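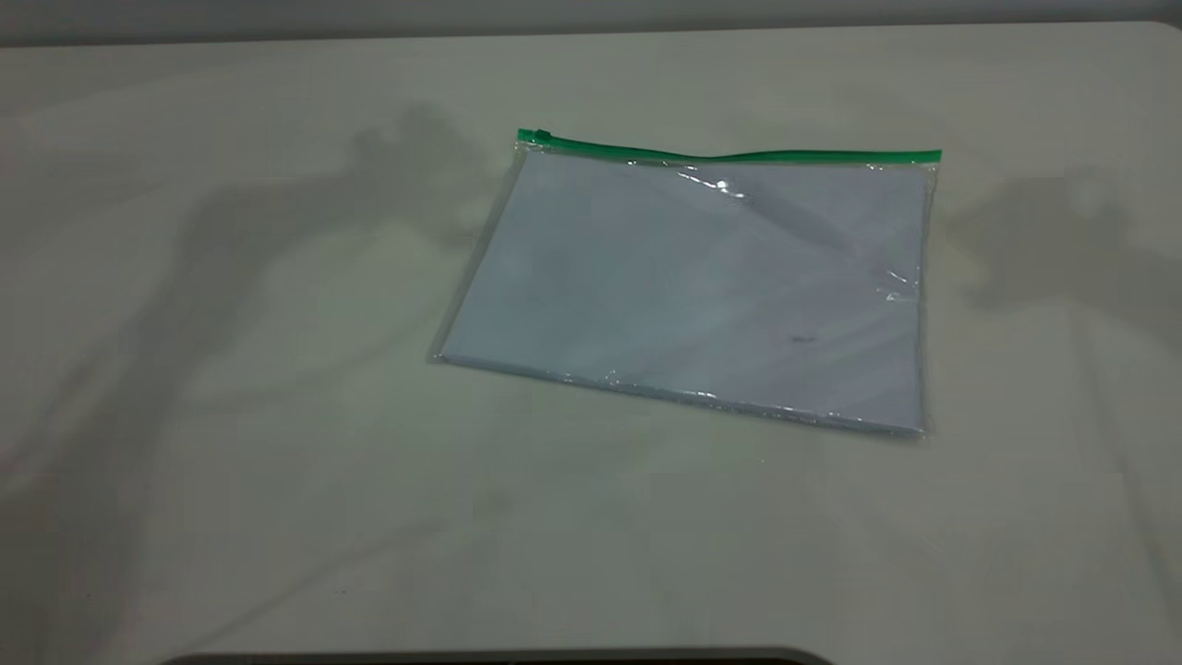

Keep the Old Records Readable

Posted November 10, 2021

Every team I have worked with has had a schema problem, and most of them thought it was a database problem. The tables were fine. The trouble was in the messages the services sent each other, which had changed shape over the years with no record of when or why.

At Lesteck, where I spent a good part of my career, we had 63 message types going through one broker. Each had a definition in a shared library. When a field was renamed, the library got a new release, and every service was supposed to upgrade. Most did within a week. The billing importer, which ran once a month, did not. In June it picked up a batch in the new format, found no value under the old field name, and wrote zeros. It took us 3 days to find out, and a good deal longer to fix the invoices.

The usual answer to this is a registry, and I have nothing against one. We later moved to Stuva, our in-house registry, and it rejected changes that would break a consumer. But a registry only knows about the consumers that have been registered. It can't tell you about the report somebody wrote against last year's archive, or the replay job that will be needed the next time a region goes down.

My position is that a message, once published, should be readable for as long as you keep it. If you store events for seven years, the code that reads them has to work for seven years. That sounds expensive. In my experience it costs much less than teams expect, provided they decide on it early.

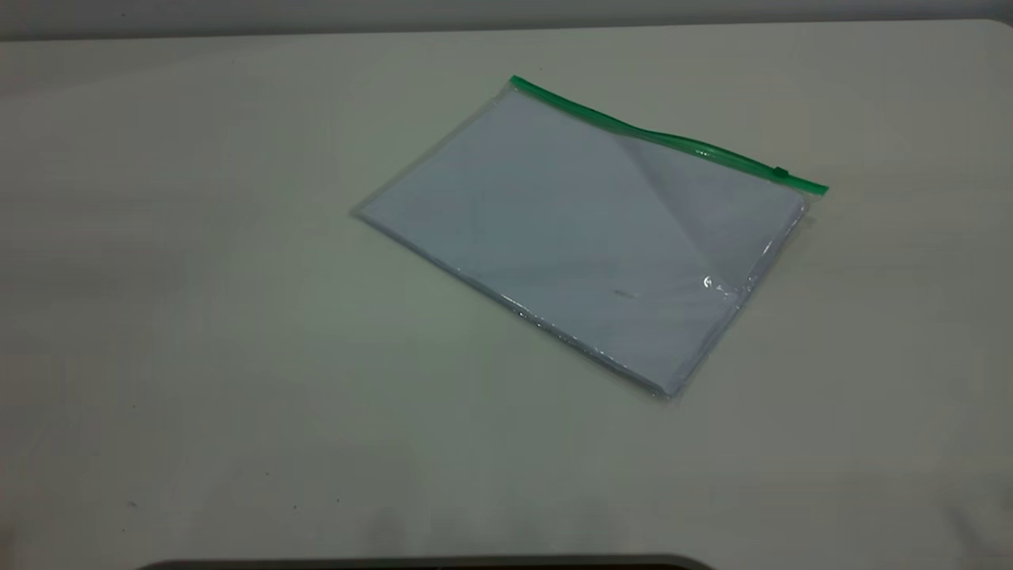
The cheapest way to do it is to stop editing definitions. Add a new version next to the old one and write a small function that turns version 1 into version 2. When version 3 comes along, write one more function and leave the first alone. Old data goes through the chain and comes out in the current form. The stored record itself is never touched. I think of it like a stack of paper in a clear zip bag: the sheets stay as they are, and whatever label you need goes on the outside. Once people start rewriting stored events to match the latest code, you have lost the only evidence of what the system was told at the time.

There are objections. The first is that the conversion functions pile up. They do. At Quiambao we had 42 of them when I left, and the longest was under a page. They had tests, they never changed, and new hires could read the whole folder in an afternoon. I would take that over a migration script that runs against the full history and can't be undone.

The second objection is speed. A replay through several conversions is slower than a replay through none. We measured it on the Itivora pipeline and the difference was around 2 percent, most of it in parsing dates. If your numbers are worse, take a snapshot in the current format and keep the originals too.

The third objection is privacy law, and it is the serious one. Some data has to be deleted on request, and a rule that says "never touch the record" runs straight into that. Keep personal details out of the event and store a reference to them. If it is too late for that, encrypt those fields with a key per customer and delete the key. Ask your lawyers which of these they will accept before you build either one.

None of this needs a new tool. It needs a version number on every message from the first day, including the ones you are sure will never change. The zeros at Lesteck came from a message with no version field at all, and the importer had no way of knowing it was reading something new.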